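Haro's cleaning arm gets a shop trial in Dodach, and I went along

Anyone who has worked behind a bakery counter will know the job I mean. The trays are out, the last customer has gone off with the last two sausage rolls, and somebody has to get their head and one arm inside the display cabinet and wipe the thing down, right to the back. I did it for a whole summer when I was a student and my left shoulder has never forgiven me.

So when I heard that Haro was bringing a machine to the Gagnon bakery on the high street in Dodach to do exactly that chore, I invited myself. They said yes, and told me to come at half past four, and then kept me waiting outside while they looked for the right extension lead (it was in the van).

The news, for those who want it quickly: Haro has started a trial of a robot arm that wipes out cabinets, cupboards and cold units in small shops. Gagnon is the first bakery to take part. The trial runs until the end of January, the shop pays nothing for it, and if the bakery likes the results it can rent the arm afterwards. The launch price Haro gave me was £2,000 for the season, including the cloths, the visits and a person on the phone. I did ask what a season was. Four months, apparently, and yes, I thought that was a funny way of putting it too.

Before the arm is let anywhere near a proper cabinet it has to prove itself in a practice box, and that's what I spent most of my visit looking at. The box comes from Laretti, the shopfitters out on the ring road, and it has smooth, pale panels inside with thin dark joins between them. It looks terribly plain! But plain is what makes it hard, I was told. A machine that finds its way about by looking likes to have something to look at, and a big pale wall next to another big pale wall gives it very little to go on. Mostly it has the joins.

The joins are also where the dirt goes, as every former Saturday kid could have told them for free. A flat panel is the easy bit. You could give a flat panel to a toddler with a sponge. It's the line down the corner, where sugar and bits of pastry pack themselves in and set like cement, that takes the time, and it's the bit the manager checks.

I got down on my knees to see how it looked from the arm's side of things. From low down the floor of the box seems to go on for ever, and the only bit of colour I could find was a tiny orangey speck sitting right on one of the dark joins. I was more pleased with myself for spotting it than I should have been.

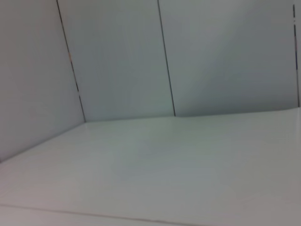 One person in the queue that afternoon told me, quite firmly, that all of this was a waste of good money, that a cloth costs pennies and that a teenager who's been shown properly will have the whole cabinet done while the machine is still making up its mind. She'd run a sandwich shop herself and had no time for the thing at all. She also wanted to know who was going to wipe down the robot.

I put both points to Haro, and I'll give them credit for not ducking. On speed, she's right. A member of staff at Gagnon does the big counter cabinet in 15 minutes at closing time. The arm takes 30, and that's on a good evening, with somebody standing beside it who knows which button means stop. It goes over each panel in long slow strokes, pauses, has another look, and goes back to any patch it isn't sure about. I found it oddly soothing for the first few strokes and then I wanted to take the cloth off it and do it myself.

As for who wipes down the robot, the answer is the staff do. There's a cover that comes off and goes in the dishwasher. So you've swapped a big chore for a small one, plus the small chore of remembering to do it, and I can see that being the bit that slips by February.

What Haro says in its defence is that half an hour of machine time isn't the same as half an hour of yours. The staff could be cashing up, or sweeping, or getting home. That would be a fair argument if the arm could be left to get on with it, and at the moment it can't. During the trial somebody has to stay within reach the whole time. The Gagnon manager (very patient, flour up to both elbows, asked me not to use a name) said the evenings were running slightly longer than they did before, and that this was fine for a trial and would not be fine for ever.

Then there's the shelves. The arm doesn't take them out. It doesn't move trays, price tickets, the little plastic lemons or the cake stand either. Everything has to be cleared first by hand, and put back afterwards by hand, and if you've ever done the job you'll know the clearing and the putting back are a good part of it. I asked if that was coming and was told it was "on the list", with the sort of smile that suggested it's a long list.

I don't want to be too mean about it, though, because there were things I did like. It reaches the back bottom corner without grumbling. It doesn't lean on the glass. It keeps the same pressure all the way along, where I used to press like mad for the first half and then just sort of wave the cloth at the rest. And it remembers where it's been, so it doesn't do the bit by the door twice and miss the far end. On the two evenings before my visit, the manager told me, the counter cabinet passed the shop's own check first time. On the evening I was there it needed a second go along one edge, where something sticky had been sitting, and in the end a human finished it off with a thumbnail and some hot water.

The sticky stuff is the real trouble, by the sound of it. Crumbs are fine, dust is fine, a smear of butter is fine if you catch it early. Dried jam beats it. Caramel beats it so badly that they've stopped trying. Haro says a firmer pad is on its way, but Laretti isn't keen on anything that might scratch its panels, and the two firms are still talking about that one.

People have started asking me whether this means they can have one at home for the fridge. No, sorry! I asked, for my own selfish reasons. The arm sits on a trolley that's wider than my kitchen doorway, and a fridge is full of things you'd have to take out first, and by the time you've taken them out you might as well do the wiping while you're there. Haro has no plans for a household version and didn't pretend otherwise. For the moment they want shops with square cabinets and a bit of floor space, and they'd like a second one in Dodach if there are any takers.

The arm is at Gagnon most evenings from five o'clock until closing, and you're welcome to watch from the customer side of the counter. Staff have asked that people don't knock on the glass while it's working. If you run a shop and fancy a go, Haro has left a stack of forms by the till, next to the loyalty cards. I'd get there before five myself, as the cheese scones are usually gone by then.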